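4.2 What people said about their shared kitchens

I went into the Kultthorpe interviews thinking I'd hear mostly about dirty dishes, and boy, was I wrong! Of the 323 households that answered our survey, 40 agreed to sit down with me and talk, and what they wanted to talk about was shelf space (who gets it, who lost it, who quietly took it back over the summer).

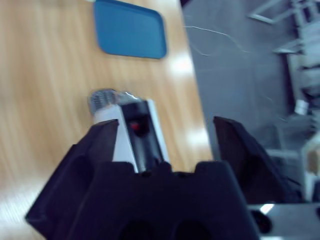 Ownership got fuzzy fast once I asked about small things. Big items like a fridge or a couch came with a clear story, usually with a price attached. The little stuff didn't. A white object with a glossy black strip down the middle, as in Figure 2, can stand on a common table for months in a house like these, and I never got the same answer twice about who should move that kind of thing. Behrouz Salehi coded these answers separately from mine and we agreed on nearly all of them, which was a relief.

Coffee was its own little world. Milk and bread got pooled in most homes without much fuss, but coffee stayed private, even in houses where people cooked together every night. I think price is part of it, though taste came up a lot more (people are so picky, me included). Holders and jars sat out in the open, and housemates still treated what was in them as off limits.
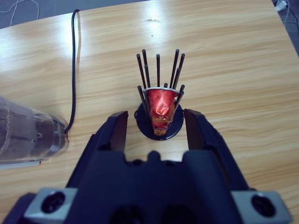 Homa Tabrizi read an early draft and told me I was making too much of taste, that what I kept calling pickiness was really a way of keeping one small budget separate when the rent and the power bill were already split. I went back to my notes from July with that in mind, and she has a point. The two houses that did share coffee also kept a common cash jar.

Figure 2. Small items on tables, from the section on shared kitchens.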